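Category: Lists > Handhelds and Mobile > Hardware talk

Re: Zeso 2 or wait for the Patwary phone?

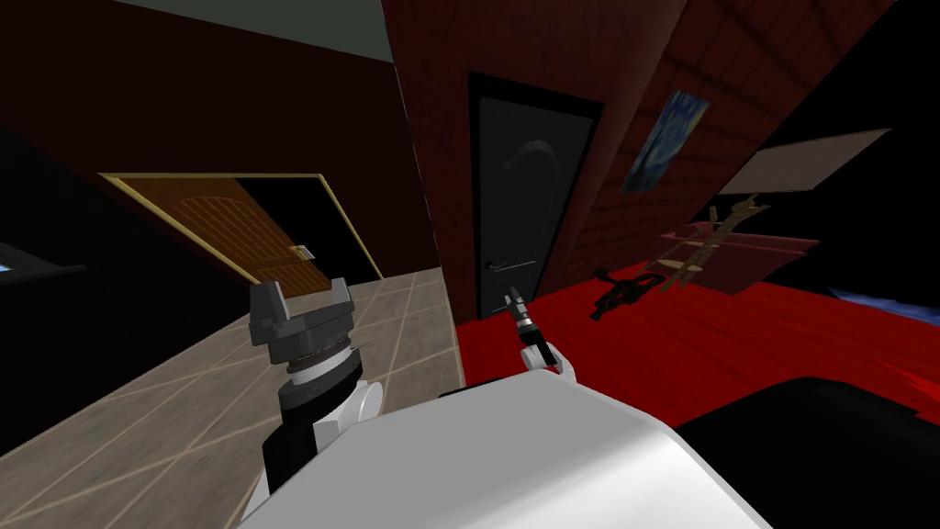 Replying to the question from last week, with the relevant part quoted so people on digest can follow it.

> I play mostly on the train and in bed, an hour or two a day.
> My current phone is four years old and it stutters in
> anything newer than it is. I was going to buy the Zeso 2, but
> the Patwary phone is supposed to come out in November and the
> leaked benchmark numbers look a lot higher. I don't need to
> buy anything this week. Would you wait? Also, is 60 frames
> still fine, or is it silly to buy a 60 Hz screen now? And
> does anybody use the clip-on controller, or does it end up
> in a drawer?
>
> I can spend 500, a little more if there's a good reason.

I've had the Zeso 2 since spring and used a Gusex before that for two years, so I can answer most of this. I haven't touched the Patwary phone and neither has anyone else on this list as far as I know.

First, the benchmarks. I wouldn't put much weight on the leaked ones. A benchmark run takes a few minutes on a phone that has been sitting idle. You play for an hour. My old Gusex scored higher than the Zeso 2 does in the first run of the day, and it was the worse phone to play on. After twenty minutes it would get hot along the top edge, the screen would dim without asking, and the frame rate dropped and stayed down. The Zeso starts lower and stays where it starts.

If you want to test this on a phone you can get your hands on, run the same benchmark over and over for half an hour and write down each score. Leave it unplugged and take the case off. On my Zeso the last run came out at 81 percent of the first one. The Gusex fell to a little over half. I did both on the same afternoon in the same room, with brightness at the middle setting. I'd like to see the same thing done on the Patwary phone before I said anything good or bad about it.

On 60 frames. It's fine for what you describe. Most of the games I play are locked at 60 anyway, and in the ones that aren't, I turn the limit on because the battery lasts longer. A faster screen does make scrolling look nicer, and you'll notice it for a day or two. If you play shooters against other people it may matter more. I don't, so somebody else should answer that part.

Touch response is a separate thing from refresh rate and the spec sheets mix them up. The Gusex had a faster screen on paper but it missed quick taps near the corners. I thought it was me until I put it next to a different phone and played the same level of Skovadier on both. That game is a good test because the dodge button sits right down in the corner and you hit it constantly. On the Zeso it registers every time, except when the phone is charging from a cheap charger, when it gets a bit jumpy. Using the charger from the box fixed that.

Battery. The Zeso 2 gives me a little over four hours of Skovadier at medium settings, with wifi on and sound through wired headphones. At high settings it's closer to three. Two hours a day is no problem and you would get home with plenty left. Charging while you play is allowed but I avoid it. There is a setting called direct power that is supposed to run the phone off the cable and leave the battery alone. I turned it on and the back stayed cooler, but I haven't had the phone long enough to say if it does anything for battery life over the years.

Storage is the one place I would spend more. I bought the smaller model and regret it. Three big games plus photos and it was full. There is no card slot. Game updates also need free space to unpack, and I've had an update refuse to install with what looked like enough room left. If your limit is 500, the base Zeso fits under it and the bigger one goes slightly over. I'd call that your good reason.

The clip-on controller. Mine did go into a drawer, then it came out again. It's no good on a train because it makes the whole thing too wide and I kept bumping the person next to me. At home it's much better than touch for racing games and anything with a camera stick. Things to know before you buy one:

- It won't close over most cases. You have to take the case off each time.
- It covers the bottom speaker and it has no headphone jack of its own, so check where the jack is on your phone.
- Some games ignore it. Skovadier supports it fully but you have to restart the game after clipping it on or the menus don't respond.
- The left stick on mine started drifting after four months. The shop swapped it with no argument.

Buy the phone first and see if you miss having buttons.

Now, waiting. What I keep seeing quoted for the Patwary phone is a price of 1000, and that's double what you said you want to spend. Even if that turns out too high, I don't see it landing anywhere near your number at launch. So I don't think you're choosing between the two. You may be waiting for the Zeso to get cheaper when the other one arrives, and that could happen, but these phones aren't made in large numbers and the good configurations tend to sell out first. That's what happened with the Gusex. By the time it was discounted, only the small storage version was left, in the color that shows every fingerprint.

There's also software to think about. The Zeso has had two system updates since I bought it. The first one broke the trigger buttons on the side for about a week and the second one fixed them. It's the company's second phone, so they have some history. The Patwary would be a first phone, and I don't want to be the one finding the bugs. If you enjoy that sort of thing, ignore me.

If I were in your place I'd get the larger Zeso now and spend nothing on accessories except a plain case with cutouts for the vents. Avoid the flip cover they sell for it. It blocks the rear vent when folded back, and the phone slows down sooner with it on. I returned mine.

Two settings to change on the first day, whichever version you buy. Turn off the game overlay animation, which pops up over the top left of the screen every time you launch something. And set the performance mode per game instead of leaving it on for everything, or it will run the phone hot while you're reading mail.

One thing I can't help with is call quality. I barely make calls on it. The few I've made sounded normal on my end, and one person asked if I was standing in a hallway. If you use it as your work phone, ask again in a separate thread, as there are people here who would know.

If anybody has done the half hour test on a different phone, please post all the scores and not only the first and last. I'm keeping a text file of them and will send it to the list when there are enough to compare. Say whether the case was on.

Last updated: 10/06/2020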